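Small desk top: scuff marks and the cable hole

skarnari_90
I bought a second-hand table for my work corner, light top with fine grain. It came with some dark scuff marks, all going sideways. I tried warm water with dish soap, 2 times, and nothing changed. What should I use? I do not want to make a dull spot.

Grestier
Melamine sponge, very light pressure. I cleaned a whole school desk with it in ten minutes.

liao_home
I do not agree with the sponge. It is a fine sandpaper, and on a laminate top it leaves a dull area you will see every morning. Try rubbing alcohol on a soft cloth first.

Grestier
Mine has no dull area after 2 years. It depends how hard you push.

liao_home
Or how good the lamp is in your room.

skarnari_90
Thank you both. I will try alcohol first, in a hidden corner — then maybe the sponge. One more question: the round cable hole is at the middle of the far edge. Do you keep it open or buy a cap? My top is laminate too, and the marks are left of the center. 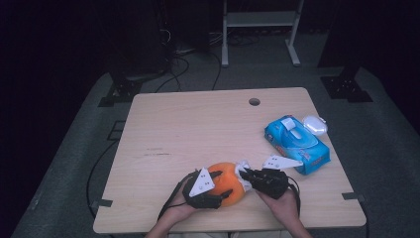 I would like a cap in gray, to go with my carpet, but the shop near me only has black and white.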